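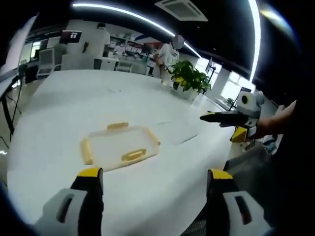 Packing team at Zurgate swaps the repeat jobs for teaching the robots

Wed 22 August

Staff at the Zurgate kitchenware works have a new job on the rota this summer, and there is already a waiting list to do it. People who used to spend whole shifts fitting and checking lids on the packing line now take turns in the trial room upstairs, showing the firm's two new robot arms how the work is done.

They do it with hand-held grippers, a pair to each person, picking up and putting down the same food boxes and lids that go out of the door every day. The movements are recorded and passed to Ranex, the firm that supplies the arms, and the arms learn from them. A latch lid is a fiddly thing to teach. It has four tabs, it slides about on a smooth table, and anyone who has fought with one at home will know that it likes to pop up at one end while you press down the other.

"I've put lids on boxes for years and never once thought about how I do it," said Adom Mahama, who moved across from line two in the spring. "Then you try it with two fingers instead of ten and you have to learn it all over again! My first morning was a comedy. Now I can do it while holding a conversation, and when the arm downstairs copies something I showed it, I get a proper thrill."

The arms work at the far end of line two, where they lift lids from a tray and set them on filled cartons. They were switched on for day shifts only to begin with, and a night shift trial is planned for October. So far the trial room has recorded 936 good runs with lids alone, and the team has now started on the deeper boxes as well.

For the packers, the biggest change is in their wrists and shoulders. Pressing latches shut by hand was the job most people asked to be moved off, and it used to come round every day. It now comes round once a week, and the time in between is split between the trial room, quality checks and looking after the arms themselves. Everyone who records runs has been moved up a pay grade, a point the staff side pressed for early and got in writing before the first arm was bolted down.

Yi-an Ji, who runs the trial room, is keen that the teaching stays with people from the floor. Her first plan was to bring in technicians, and she is cheerful about how quickly she dropped it.

"The technicians were very neat and very slow," she said. "Kojo came up from the line to borrow a chair, had a go, and showed us a little tilt of the lid that none of us had thought of. We use the Kojo tilt all the time now. It's in the training notes under that name."

Kojo Adjei has since become one of four lead teachers, and he spends part of each week going through recordings with newer colleagues. He would like the grippers to be lighter. By the end of a long session your forearms know all about it, he said, and sessions have been cut to 40 minutes with a break after each one. A lighter pair is due from Ranex in the autumn.

There are worries too, and they are talked about openly. Cengiz Dursun, who speaks for the packers in meetings with management, said several people had asked him what happens once the arms have learned everything. The agreement promises no job losses from the project while the trial lasts, and he wants the same promise in place for whatever follows.

"People enjoy it up there, and I'm glad, because I enjoy it too," he said. "I'd still like to see it on paper before Christmas."

The arms have some way to go in any case. They are steady with the flat lids but still drop the smallest size, and a lid that arrives upside down stops them altogether until somebody turns it over. A lamp comes on over the line when that happens, and the day shift has taken to cheering when it goes off again.

Staff on any shift can put their names down for a taster session in the trial room. The sheet is on the board outside the canteen, and partners and older children are welcome to come and try the grippers at the open afternoon in October.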